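Feyisa Traders' Circle - minutes of the February meeting

Present: Annatjie Kekana (chair), Desta Abera, Luminița Husar, Aled Parry, Bezawit Endale (minutes)

Annatjie opened at ten past six and thanked everyone for coming out in such foul weather, and Luminița for the biscuits, which were very much appreciated. The minutes of the last meeting were agreed with one correction: the stocking supplier is in Teltov and not in Drarnitz, as I had written. Sorry, all.

Online shop. Desta told us the new pages for scarves and gloves are nearly ready, and took us through them at a gentle pace for those of us who still like a paper catalogue. There was a long and good-natured talk about whether sizes should be shown in centimetres or simply as small, medium and large. We settled on both, with the centimetres first. Aled asked that the returns page be easier to find, and Desta will move it to the top. 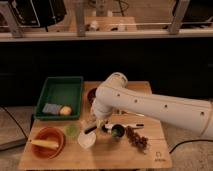

Postage came up next, as it always does. Luminița has had a new quote from the Bristulgate depot, who want at least 200 parcels a month before they will lower the price. We don't send that many outside the Christmas months, and Aled wondered if we might share a collection with the two shoe shops on the same road. He will call in and ask them - they have always been very friendly.

Spring leaflet. Annatjie has a price for printing 4000, folded, delivery included. Bezawit felt this was rather a lot after the boxes left over last year, and Desta agreed. Annatjie will ask the printer for a price on a smaller run and send it round before we decide.

Any other business. Luminița would like a better photograph of the wool tights, as the grey looks brown on her screen. Desta will take it again by the window.

The meeting closed at twenty to eight. Next meeting in March, same room, and Aled is bringing the milk.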